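April, second notebook, page 43

Spent the better part of the afternoon on the small-things table, which I had been promising Silvana I would get to since the thaw. The round woven tray is staying, I've decided — it holds the little divided box nicely and leaves room along the lower side for cards, and I do like the look of it on that butcher-block top. Iolanda would rather have everything in the box, but the compartments are small and I hate to see a trading card bent at the corner.

Cauã has the card list up to 146 now, bless him, and wants to reach 200 before we sort by color. My own feeling is that we should sort first and list later, but he has a system and I'm not going to meddle with it this late in the month. Still to do: ask Aparecida about sleeves, and find a lid for the box if there ever was one. 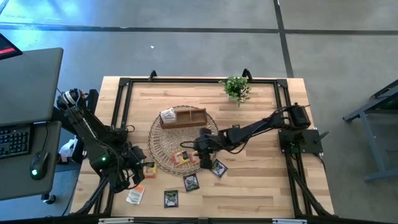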